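Notebook, sim bench, 21st April

Carrying on with the handle fault. Present: me, Jana Grube, Eino Ojala for the first half.

The claim I was asked to sign off is that the Femix policy "stopped failing" on the board pickup after the collision fix. I don't buy it yet. Writing down why before I forget the order of things.

What went wrong in the first place: in the kitchen set, the arm closes on the handle of the cutting board, the force reading jumps, and the board leaves the counter at a speed no board should have. The safety limit in the controller did not trip. That second part is the one I care about. A board flying off in sim is a nuisance, but a limit that sits there while the force goes past it is the same code we run on the real arm in Fulham.

Gerd's explanation was that the collision shape of the handle overlaps the collision shape of the board, so the solver pushes the two apart the moment anything touches them. Fair enough, and I can believe it. He shrank the handle shape, ran a batch of 500, and got 4 launches where the old batch had 6. He called that fixed. From 6 to 4 is nothing. Run it again with another seed and it could easily go the other way.

So we did run it again, same asset, new seed, and got 6. Jana read the count off twice. No comment from Gerd so far.

Things checked this morning:

Time step. Halved it. Launches still happen, only a little later in the grasp. Not the cause on its own.

Gripper friction. Put it back to the value from December, before Sibel Polat's cleanup. No change I would put money on.

Force limit. Logged the raw value next to the filtered one. The filtered one never gets near the limit because the spike lasts 2 steps and the filter smooths it flat. There is the safety fault, as far as I can see. It has no connection with the board asset, and fixing the handle would have hidden it nicely.

Eino says a real arm can't produce a spike that short, so the filter is fine. Maybe. I asked him for a log from the real arm that shows it and he hasn't got one. Until he does I'm treating the limit as broken on both.

Went in close on the handle after that, to see what the visual mesh is doing where it meets the board.
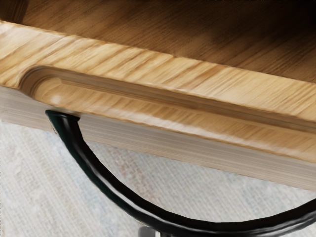

Board edge and black handle, low view. Cap of the handle sits up against the underside, below the end of the groove.

The outline of the handle is a bit faceted along the lower arc. That is the visual mesh only, and it says nothing about the collision shape, so please don't quote it to me as proof. I still want the collision shapes drawn over this same view before anyone tells me they don't overlap.

To do:
Raw force goes to the limit check, filter stays for the plots only (me).
Overlay of collision shapes, old and new (Gerd).
Ask Jörg Diekmann if the Lollent cell uses the same filter. If it does, speed stays capped there too — he won't like it.
Jana to rerun both assets on identical seeds, full batch each.

Sign-off not given. Fulham arm stays at reduced speed until the raw check is in and I have seen it trip.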